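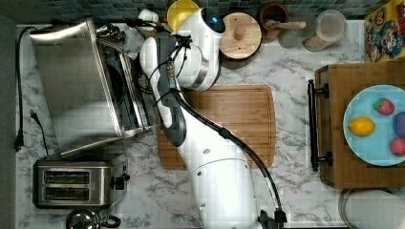 The arm reaching across the chopping board on the test counter at Powell House, with the toaster oven to the left.

News > Prercombe > Business and technology

Kitchen robot trial paused after arm failed to stop

Tests of a kitchen robot at Powell House in Prercombe were paused for most of August after an arm carried on moving when it had been told to stop.

The firm running the trial, Droltova, said the arm pushed against the glass door of a toaster oven and kept pushing for 22 seconds before the power was cut at the wall. The door was bent at one hinge and the glass cracked. The oven has been replaced. Two members of staff were in the room and neither was hurt.

Droltova has been working on the trial since the spring. Its aim is to find out whether an arm can do simple jobs on an ordinary worktop, among the things people keep there, without the worktop being cleared first. Toy fruit is used in place of real food for many of the runs. The arm is asked to pick up a piece, move it to a plate or board and then go back to its resting position.

The fault came on the last run before lunch, shortly after 12.30pm. According to a four-page report sent by the firm to its landlord and its insurer, the arm had put a toy lemon down on a plate and was on its way back when it swung wide of its usual path. An operator pressed the stop button on the desk. The control software, called Stisis, showed the arm as stopped on the screen, but it was still moving.

The operator pressed the button a second time and then went to the wall switch, which was on the far side of the room behind a set of shelves. The report says this is where most of the 22 seconds went.

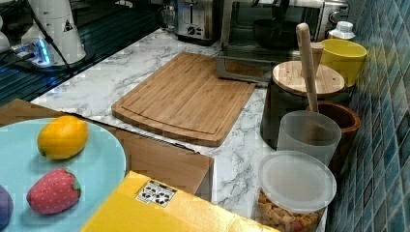
Issue 1019 - page 8

Engineers took two days to trace the cause. They found that a connector on one of the arm's cables had worked partly loose, so that the arm was sending out its position in bursts with gaps in between. When a gap came, Stisis filled it in with the last reading it had. The stop command reached the software during one of these gaps. As the last reading showed the arm at rest, the software took it that there was nothing to stop.

The button on the desk was wired to the software and not to the arm's power supply. The report calls this "a mistake in the way the room was set up" and says it should have been picked up when the trial moved to Powell House from a smaller unit on the same estate. In the old unit the button cut the power directly. It was changed during the move to save running a new cable under the floor.

Droltova went back through the records of 49 earlier runs and found gaps in the position readings in eight of them. None had been noticed at the time. In one the arm had knocked over a container, which was put down to a poor grip.

Staff had been allowed to reach on to the counter between runs to put things back in their places. The report says that on the day of the fault nobody had done so for several minutes, but that the rules then in force would not have prevented it. Those rules asked people to check the screen for the word "stopped" before reaching in. The same word was on the screen while the arm was pushing against the oven.

The trial started again at the end of the month with the same arm and a new set of cables.

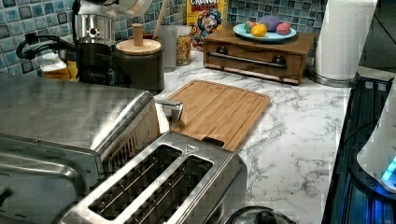 Could the same thing happen again?

Droltova says the cable fault could come back, as connectors do work loose on a moving arm, but that the stop button now cuts the power whatever the software believes the arm is doing.

The firm has made some other changes. The wall switch has been moved to the doorway side of the room, and a second stop button has been fixed next to the sink. Stisis has been altered so that any gap in the readings longer than a blink halts the run and sounds a buzzer, and the run cannot be restarted from the desk. Someone has to walk over and check the cables by hand first.

Staff say the buzzer went off often in the first week back, mostly for gaps too short to matter. The limit was left where it was. Runs are taking longer as a result, and the firm expects the trial to finish later than planned.

People are no longer allowed to reach on to the counter while the arm has power. Plates, boards and toy fruit are put back only with the switch off, and the operator at the desk has to say out loud that it is off - a step borrowed from the firm's machine shop. The speed of the return movement has also been cut by half, although the report accepts that speed played no part in the fault.

Other tenants at Powell House were told of the incident by letter. The bakery on the ground floor had asked whether the arm could be run outside opening hours. Droltova said no, as it wants two people in the room for each run and does not have the staff for evenings. The two firms have agreed that the shared stairwell door will stay shut during tests.

The insurer has seen the report and has asked for a visit before the next stage of the trial, in which the arm is due to open and close the toaster oven door for itself. That stage had been planned for the autumn. No new date has been set.

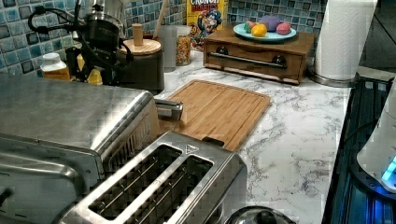

What other users have been told

Droltova has sent a notice to the other workshops that use Stisis, asking them to check how their stop buttons are wired and to look through old records for gaps. An update to the software went out with it. The firm has asked users to send back their findings, including those from workshops where no gaps were found, and says it will share the results with all of them.

Workshops that have not yet put in the update are advised to keep one person at the power switch whenever an arm is running.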